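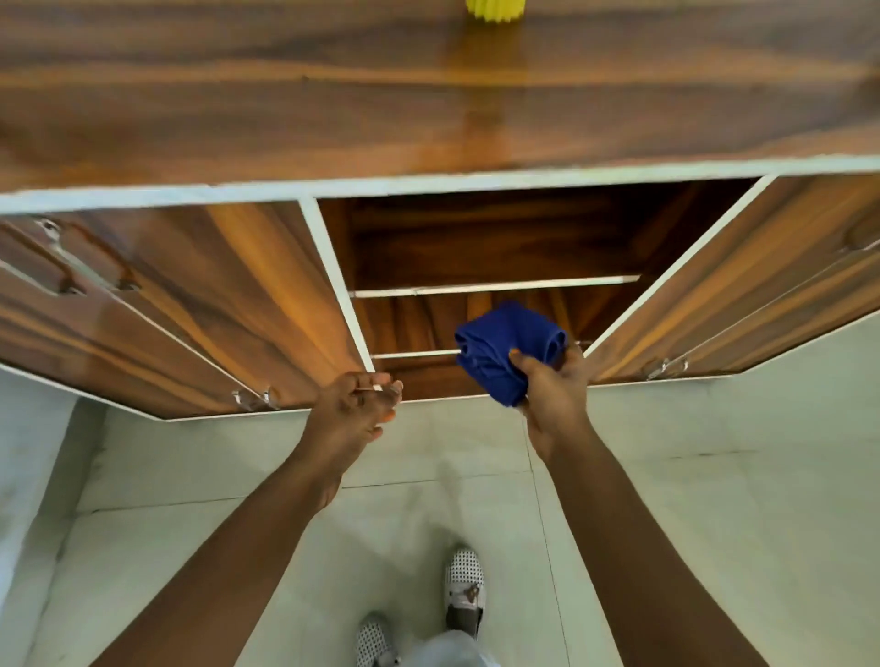
How often should the inside of a kitchen or hallway cabinet be wiped down?
Once a month is enough for most households, and again whenever something has leaked or crumbled on a shelf.

Grotent Housing Services is posting its May cleaning guidance for residents in this thread. The full text is also in the binder at the front desk. 1/12

Cabinets first. Open both doors all the way before starting. Take out whatever is stored inside and set it on a table or counter, away from the floor you will be cleaning later. 2/12

Use a folded cloth, damp but well wrung out. Wipe the side panels and the back, then any rails or supports, then the bottom. Rails collect dust on the upper side, and residents often miss it. 3/12

Please do not spray cleaner directly onto hinges or handles. Put a little on the cloth and wipe the metal by hand. Loose hinges should be reported to Florian Gruber in Maintenance. Residents are asked not to tighten them with kitchen knives - this has damaged several doors. 4/12

Leave the doors open until the interior feels dry to the touch. Shelf liners are permitted if they are not glued down. 5/12

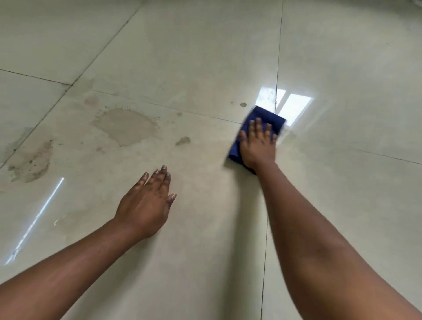
FLOORS: SPOTS AND SPILLS

Glossy tile shows every drop, and a brownish splash mark on a light floor is easy to find. Treat spots one at a time before washing the whole room. Sweep first so that grit is not rubbed across the polish. 6/12

Fold the cloth into a flat pad and press it down with an open hand. For a dried spot, lay the damp pad over it for 2 minutes, then wipe. Turn the pad to a clean side before moving to the next one. 7/12

Grout lines hold dirt longer than the tile does. Wipe along the line, then across it. Steel wool and scouring powder are not to be used on any floor in our buildings, including the ground-floor units on Mevel Street. 8/12

Saskia McAlister of Resident Services has asked us to repeat one point from last year: vinegar should be kept off stone floors. If you are unsure whether your floor is stone or porcelain, ask at the desk before you clean it. Apartment 55 and the units above it have both. 9/12 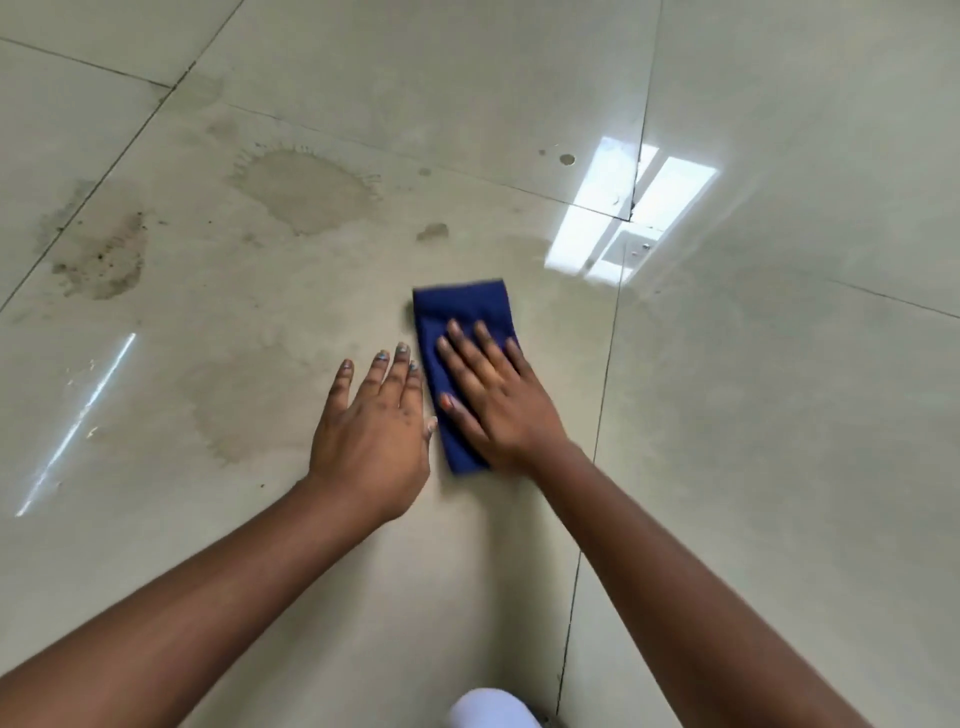

Working by hand on glossy tile with a folded cloth.

A mop is suitable for regular washing. For single marks, a cloth gives better control. Residents who find kneeling uncomfortable may borrow a foam pad from the desk, or ask Jonas Widmer for a long-handled wiper. Both should be returned by 6 p.m. the same day. 10/12

Finish with a dry cloth. Check the floor from a low angle toward a window or lamp, where streaks are easier to see. Wash cloths separately from clothing, without fabric softener, and hang them up to dry. 11/12

Marks that remain after two attempts should be left alone and reported. Please give the unit number, the room and, if known, what was spilled. Requests sent through the resident page are read each weekday morning - messages left under this thread may not be seen. 12/12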